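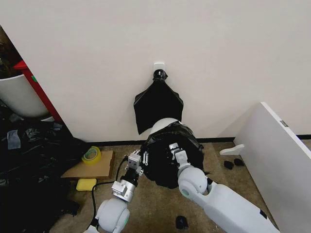 Static, according to Jyoti. The film charges up as the bag is handled, the charge dumps into the gripper, the gripper controller resets, and that's why the right arm moved when it shouldn't have. She put this in the channel before lunch and by two o'clock Zilleo support had agreed with her, very quickly, in a ticket reply that asked for no logs.

I don't buy it yet. Writing down what we have while it's fresh.

October 2026, Friday. Skomley, bag-opening station, both arms.

What happened

Run 83 of the black garbage bag set. Left gripper on the edge of the bag, right gripper pressing in from the side, and the program sitting in its "pull apart" step. The right arm threw a protective stop partway through. Amber on the console, joints held, as it should be. Nives called the stop out loud, waited, and went in from the right to free the plastic from the fingers. Console still showed STOPPED. With her hand next to the gripper, the right arm moved. Short move, back and up, following the path it would have taken if the step had carried on. It brushed the back of her glove and kept going until Dario hit the red button.

Nives is fine. No mark. She filled in the incident form herself, under protest, and I've signed it. It goes down as a near miss and I'd have argued with anyone who wanted it lower. A slow arm dragging a bag is still an arm moving with a hand in the cell.

What the logs say

Three clocks, none of them agreeing, so treat the order with some care.

Arm controller: protective stop, then a "clear" 24 seconds later, then motion enabled.
Gripper controller (Tedesco): no reset. No power dip. It reports "object held" right through, including after Nives had eased one finger off the film.
Task program: sees the stop, enters its wait state, then leaves it and resumes the step.

If static had knocked over the gripper controller I'd expect a boot line, or a gap. There's neither. Jyoti says the buffer might not have been written out. Maybe. But the buffer either side of it is complete, and I'm wary of an explanation whose evidence is that the evidence went missing.

So who sent the clear? The arm doesn't clear itself, or so the manual says. Nobody touched the console (Dario was standing at it, hands in pockets, and I believe him). What's left is our own code.

The part I like least

Lensa went through the repo and found a recovery routine that was added in March for the long unattended Tullisura runs. If the arm stops and the gripper still says it has the object, the routine waits, sends a clear and carries on. It was meant to be behind a flag. The flag is read once at startup from a config file that was copied across when we rebuilt this station, and the copied file has it on.

The commit message is "fewer annoying stops". I reviewed that commit. My initials are on it.

The wait in the routine is set to 24 seconds, by the way. I'd call that a fairly strong hint.

Jyoti's reply, in fairness to her: that explains the clear, it doesn't explain the stop. Agreed. Something still tripped the arm in the first place, and static could be in there somewhere. My money's on plain force. The bag was bunched up and pinched from both sides, and when a fold jams the arms pull against each other through the film. The stop threshold on the right arm had been dropped after the last wall panel job and I can't find any note saying it was put back. That's a guess and I'm marking it as one.

Things we tried this afternoon (nobody inside the tape line, red button in Lino's hand throughout)

- Flag on, stop forced from the console, bag in the gripper. Arm resumed by itself. Tried again, same thing.
- Flag off, same setup. Arm stayed put. We left it for 300 seconds and it didn't budge.
- Flag on, gripper empty. Stayed put. Consistent with the routine only firing on "object held".
- Static: Lino rubbed a bag on the carpet with real commitment and draped it over the gripper. Nothing in any log. I wouldn't hang much on that, it's humid today and he's not an instrument.

Also worth noting that "object held" means very little with film this thin. The fingers close nearly all the way whether there's bag between them or not, and the gripper decides from motor current. We've known this for ages and kept building on it anyway.

What changes

Recovery routine is deleted, not flagged off. Lensa has the branch up. If the Tullisura people want unattended running they can have it in a proper enclosure.

Console STOPPED is no longer good enough for reaching in. Red button down, then hands. That was already the written rule. We'd all drifted off it, me included, and the screen went on saying STOPPED while the arm was moving, so the screen gets its own ticket.

Right arm threshold back to the default, and written on the sheet taped to the controller.

Replied to Zilleo asking what in our report made them think of static. Attached the logs they didn't ask for. Also asked why a network client can clear a protective stop at all with no one pressing anything. I expect to be told it's a feature.

Still open

Cause of the original stop. Jyoti wants a grounding strap on each gripper, and I've said yes: it's cheap. But I don't want to see "fixed by strap" in here next week unless we've run 180 cycles without the strap first and have a stop rate to compare it to.

Clock sync between the controllers. Dario, Monday.

Station is locked out, tag on the isolator, key in my drawer. The hook bag can stay where it is.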